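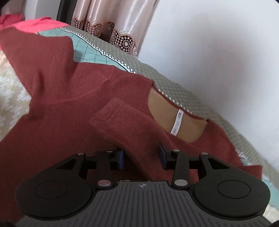 Your Lidska night guard comes to you as a kit, and you shape it to your own teeth at home in one sitting. I've fitted 58 of these for patients and I still set everything out first, so please do the same. Wear something comfy for it, too. A soft knit sweater like the brick-red one on the bed is just right, as long as you push the sleeves up before you go near hot water!

Before you start
Check the code on the tray bag. It should read 882 (that's the adult size). If it doesn't, stop and call the Altberg desk for a swap.

1. Brush and floss, then rinse well.
2. Boil a small pan of water, take it off the heat and let it stand for 8 minutes.
3. Lower the tray in by its handle until the edges turn clear.
4. Lift it out, shake off the drips and count to five.

CAUTION: Don't fit the tray over loose teeth, braces or a temporary crown. Ask your dentist first.
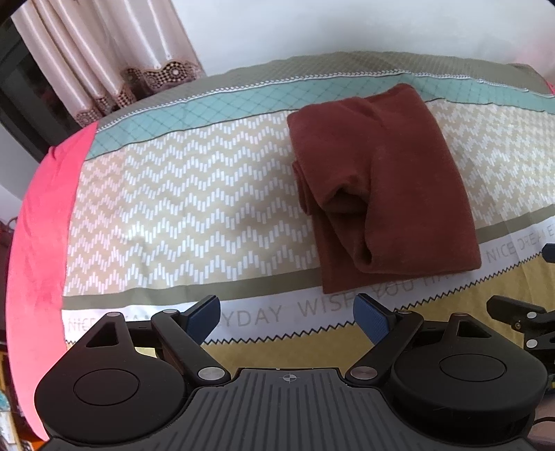 5. Stand at a mirror and center the tray on your upper teeth. Bite down gently (gently, I mean it) and press the outside with your fingertips.
6. Suck in hard for 20 seconds, then take the tray out and run it under cold water.
7. Trim the handle with the small scissors in the kit.

Note: If the fit feels loose, go back to step 2. You can reheat the tray twice. After that the plastic gets thin and you'll want a new one.

Wear it for nearly 8 hours a night, and rinse it in cool water each morning.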